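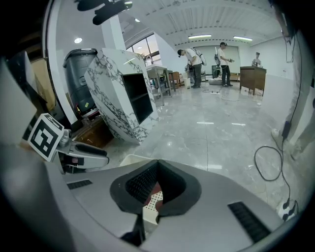
Lista de verificação: kit de garra manual Brirkov, unidade em avaliação
Junho de 2022. Preenchida por Maritza Correa, revista por Elikem Adjei

Escala: C (conforme), NC (não conforme), P (pendente). O fornecedor entregou a lista dele já assinalada. Fizemos a nossa.

1. Carcaça
1.1 Sem arestas vivas na zona de pega: C.
1.2 Ranhuras de ventilação desobstruídas: C. O manual garante que "não aquece em uso normal". Não define uso normal. Pedimos o valor por escrito.
1.3 Borracha preta à volta da abertura central bem assente: P. Verificar de novo após 19 horas de serviço.

2. Dedos
2.1 Suporte metálico apertado: C, com chave nossa. A do kit não serve no parafuso.
2.2 Almofadas sem cortes: C.
2.3 Marcador branco e preto fixo no conjunto do dedo: P. A calibração depende dele e o folheto trata-o como se fosse um autocolante qualquer. Medir o ângulo antes e depois de cada sessão.
2.4 Força de fecho limitada: NC. A Brirkov anuncia um limite, mas não enviou o ensaio. Até chegar, ninguém põe os dedos entre as almofadas, nem "só para mostrar".

3. Local de trabalho
3.1 Cabos fora das passagens: NC. Há cabos brancos pelo chão, junto das pessoas, e o piso é liso. Prender com calha ou desviar para a parede.
3.2 Extensão elétrica afastada da passagem: P. O cabo preto que desce pela parede faz laçada no chão. Encurtar.
3.3 Distância ao lava-louça: P. Falta marcar o limite no chão.
3.4 Equipamento às costas: correias ajustadas, operador capaz de se curvar sem puxar cabos. P. Iddrisu Agbenyega pede ensaio com pessoas de estaturas diferentes.

4. Documentação e serviço
4.1 Manual em português: NC. Tradução incompleta a partir do capítulo da manutenção.
4.2 Vida útil: o catálogo fala em 2000 ciclos sem intervenção. Não diz com que carga. P.
4.3 Contrato de assistência: 644 euros por ano, deslocação à parte. As almofadas são "consumíveis" e ficam de fora. Pedir proposta à Jokis para comparar.

Parecer: não assinar a aceitação enquanto 2.4 e 3.1 estiverem em NC. O resto pode seguir com prazo.

Nota de E. Adjei: de acordo. Acrescentar ao pedido o número do relatório de ensaio, não apenas a declaração do comercial.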